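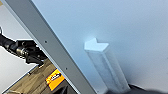 동호회 경기에서 부심 보는 법: 깃발을 처음 든 사람을 위한 안내

일요리그든 직장인 대회든 아마추어 축구에서 부심은 대개 자원하는 사람이 없어서 생기는 자리다. 발목을 삔 사람, 늦게 온 사람, 축구화를 두고 온 사람이 1순위다. 이 글은 그렇게 깃발을 받아 들고 터치라인에 선 사람이 전후반을 무사히 넘기도록 돕는 글이다. 읽는 데는 10분이면 된다. 전반에 먹을 욕까지 막아 주지는 못한다.

준비물

깃발 한 개, 양 팀 유니폼과 겹치지 않는 조끼, 시계. 깃발이 없으면 밝은색 조끼를 막대에 묶어 써도 동네 경기에서는 다들 알아본다. 선글라스는 권하지 않는다. 오프사이드를 한 번 잘못 보는 순간 선글라스 이야기를 경기 끝까지 듣게 된다.

킥오프 전에 주심과 짧게 맞춰 둘 것이 있다. 어느 쪽 터치라인을 누가 맡는지, 반칙을 부심이 어디까지 잡을지, 공이 나간 것만 알릴지 방향까지 알릴지. 우리 리그의 주심 로렌츠 콜러는 이 대화를 "알아서 해"로 끝내는 편인데, 그럴 때는 알아서 하지 말고 한 번 더 물어보는 게 좋다.

1단계. 어디에 서는가

부심은 경기장 절반만 책임진다. 하프라인부터 한쪽 골라인까지다. 기본 위치는 수비팀의 최종 두 번째 선수와 나란한 선이고, 공이 그 선수보다 골라인에 더 가까우면 공과 나란히 선다. 골키퍼가 보통 맨 뒤에 있으니 '마지막 필드 수비수'라고 외워도 대체로 맞지만, 골키퍼가 코너킥에 가담하겠다고 뛰쳐나간 뒤에는 틀린다. 아마추어 골키퍼는 꽤 자주 뛰쳐나간다.

수비 라인이 천천히 움직일 때는 옆걸음으로 따라간다. 몸이 경기장을 향하고 있어야 라인과 공을 같이 볼 수 있다. 역습이 나오면 체면을 버리고 정면으로 달린다. 이때 깃발은 주심 쪽 손에, 펼친 채로, 흔들리지 않게 든다. 달리면서 깃발이 펄럭펄럭 올라가면 선수 절반은 멈추고 절반은 계속 뛴다.

2단계. 공이 나갔는지 본다

공은 전체가 선을 완전히 넘어야 나간 것이다. 땅에서든 공중에서든 같다. 선에 걸쳐 있으면 아직 경기 중이다. 관중석에서 보면 나간 것 같고, 벤치에서 보면 확실히 나간 것 같고, 선과 나란히 서서 보면 안 나갔다. 부심이 굳이 그 자리에 서는 까닭이다.

스로인은 던질 팀이 공격하는 방향으로 깃발을 비스듬히 위로 든다. 골킥은 골 에어리어 쪽으로 수평, 코너킥은 가까운 코너를 향해 비스듬히 아래. 누구 몸에 맞고 나갔는지 모르겠으면 깃발만 곧게 들고 주심과 눈을 맞춘 다음, 주심이 가리키는 방향을 따라간다. 살짝 늦게 따라가면 같은 판단을 한 사람처럼 보인다.

방향을 바꿔야 할 때는 깃발을 머리 위에서 옮기지 말고 몸 아래쪽에서 손을 바꿔 쥔 뒤 다시 든다. 별것 아닌데 이거 하나로 초보 티가 많이 가신다.
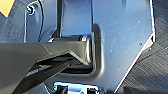
공격수가 수비수와 정확히 같은 선에 있으면 오프사이드인가?

동일 선상은 오프사이드 위치로 보지 않는다. 머리, 몸통, 발 가운데 어느 부분이라도 공과 최종 두 번째 상대 선수보다 골라인에 더 가까워야 오프사이드 위치가 되고, 손과 팔은 골키퍼를 포함해 누구 것이든 계산에 넣지 않는다.

3단계. 오프사이드를 본다

판단 시점은 동료가 패스하는 순간이다. 공이 도착하는 순간에는 발 빠른 공격수가 거의 언제나 앞서 있고, 벤치는 거의 언제나 그 순간만 본다. 눈은 라인에 두고, 차는 순간은 소리로 잡는 연습을 하면 좋다. 물론 옆 구장에서도 공을 차고 있으면 남의 슛 소리에 맞춰 판정하게 된다.

위치가 오프사이드라고 바로 반칙은 아니다. 그 선수가 공을 차거나 건드리거나, 상대의 시야나 동작을 방해하거나, 골대나 상대에게 맞고 나온 공으로 이득을 봐야 깃발이 올라간다. 그냥 서서 신발 끈을 묶는 선수는 내버려 두면 된다. 자기 진영에 있는 선수도 오프사이드 위치가 될 수 없다. 그리고 골킥, 스로인, 코너킥에서 직접 받은 공에는 오프사이드가 없다. 스로인에 깃발을 드는 실수는 누구나 한 번은 하는데, 두 번 하면 별명이 생긴다.

초보가 가장 많이 틀리는 건 너무 빨리 드는 것이다. 패스가 나오면 속으로 한 박자를 센다. 누가 공을 향해 가는지, 뒤에서 멀쩡한 위치의 동료가 뛰어 들어오는지 확인하고 든다. 늦게 든 깃발은 야유를 받고 빨리 든 깃발은 항의를 받는다. 야유 쪽이 싸게 먹힌다.

깃발은 먼저 머리 위로 곧게 든다. 주심이 휘슬을 불면 위치를 알려 준다. 먼 쪽이면 비스듬히 위, 가운데면 수평, 가까운 쪽이면 비스듬히 아래. 주심이 못 봤으면 상황이 정리될 때까지 들고 있는다. 지난 10월 호마르(Homard)와 서덜랜드(Sutherland) 경기에서 나는 주심이 돌아볼 때까지 깃발을 들고 서 있었고, 그사이 호마르가 역습으로 한 골을 넣었다. 깃발은 서덜랜드의 공격 때 올라간 것이었으니, 공이 호마르에게 넘어간 시점에 조용히 내렸어야 했다. 골은 인정됐고 팔은 다음 날까지 아팠다. 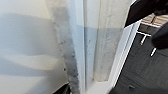
글쓴이 라밀 바우티스타
스탄디아(Standia) 아마추어 리그 부심, 은퇴한 왼쪽 풀백

4단계. 반칙은 어디까지 잡는가

주심이 못 봤고, 본인은 확실히 봤고, 봤더라면 주심이 불었을 반칙. 이 조건이 다 맞으면 깃발을 들고, 주심과 눈이 마주치면 좌우로 흔든다. 하나라도 애매하면 들지 않는다. 주심이 바로 코앞에서 보고 넘긴 장면에 부심이 건너편에서 깃발을 흔들면 두 사람이 경기 뒤에 나눌 이야기가 길어진다.

페널티 에어리어 안쪽이라면 더 신중해야 한다. 안이었는지 밖이었는지는 킥오프 전에 주심과 신호를 정해 두는 게 편하다. 우리 리그에서는 안이면 부심이 코너 쪽으로 걷고, 밖이면 제자리에 선다. 단순해서 잊지 않는다. 딱 한 번 발이 저려 걸음을 옮겼다가 페널티킥이 선언될 뻔했다.

5단계. 교체와 잡일

선수 교체는 공이 멈췄을 때 깃발 양 끝을 두 손으로 잡아 머리 위에 수평으로 들어 알린다. 나갈 사람이 나간 뒤에 들어갈 사람이 들어가는지 본다. 동호회 경기에서는 들어갈 사람은 이미 들어가 있고 나갈 사람은 자기가 나가는 줄 모르는 경우가 흔하다. 인원이 하나 많다는 걸 부심이 먼저 알아채면 그날의 영웅이 되고, 상대 벤치가 먼저 알아채면 그날의 다른 무언가가 된다.

경고나 골이 나오면 시간과 등번호를 적는다. 골이라고 판단했으면 깃발을 들지 말고 하프라인 쪽으로 짧게 달린다. 가만히 서 있으면 주심은 무슨 문제가 있나 하고 이쪽을 본다. 그러면 스무 명 남짓한 사람이 따라서 이쪽을 본다.

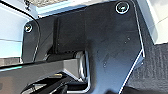 등번호를 적을 때는 유니폼 색을 꼭 같이 쓴다. 나는 전반 내내 번호만 적었다가 경고가 누구 것인지 몰라 양 팀 주장을 불러 놓고 기억력 대회를 연 적이 있다. 인두비츠(Induvitz)의 주장 요나스 레너와 상대 팀 골키퍼 스벤야 레너는 성까지 같아서, 이름을 적었어도 별로 나아지지 않았을 것이다.

6단계. 항의를 다루는 법

터치라인 바로 뒤에는 벤치가 있고, 벤치에는 100m 밖의 오프사이드도 볼 줄 아는 사람들이 앉아 있다. 대답은 짧게 한다. "봤습니다", "동일 선상이었습니다", "주심께 말씀하세요" 정도면 한 시즌을 난다. 규칙 설명은 금물이다. 설명을 시작하면 반박이 오고, 반박을 듣는 동안 수비 라인은 저만치 올라가 있다.

틀린 걸 알았을 때도 경기는 계속 봐야 한다. 주심이 아직 경기를 재개하지 않았다면 불러서 바로 말한다. 이미 재개했다면 그걸로 끝이다. 미안한 마음에 다음 판정을 그 팀 쪽으로 기울이면 잘못된 판정이 두 개가 될 뿐이다. 테레지아 비저 감독은 내가 그걸 시도했던 경기를 아직도 전반, 후반, 추가시간 순서로 외우고 있다.

욕설이나 위협은 다른 문제다. 주심을 불러 들은 말을 그대로 전한다. 민망하더라도 순화하지 않는다. "안 좋은 말을 했어요"로는 카드가 나오지 않는다.

혼자 연습하는 법

다른 팀 경기를 볼 때 터치라인 연장선에 서서 깃발 없이 라인만 따라가 본다. 공은 보지 말고 최종 두 번째 수비수만 본다. 처음 5분은 목이 아프고 그다음부터는 옆걸음이 몸에 붙는다. 친구 둘을 세워 한 명은 차고 한 명은 뛰게 하면 차는 소리에 맞춰 라인을 '찍는' 연습도 된다. 음료수 값은 깃발 든 사람이 내는 게 관례다.

경기가 끝나면 주심에게 고칠 점을 하나만 물어본다. 여러 개를 물으면 여러 개를 말해 준다. 깃발은 접기 전에 말린다. 젖은 채로 가방에 넣어 두면 다음 경기 때 오프사이드보다 냄새 항의가 먼저 들어온다.

관련 글
- 동호회 주심을 위한 휘슬 소리 구분법
- 스로인, 두 발이 떨어졌다고 우기는 사람에게
- 인원이 모자랄 때 포메이션 짜기
- 골키퍼 장갑 냄새 빼기
- 비 오는 날 라인 다시 긋는 순서

문의: 스탄디아 아마추어 리그 게시판 | 무단 전재 금지 | 맨 위로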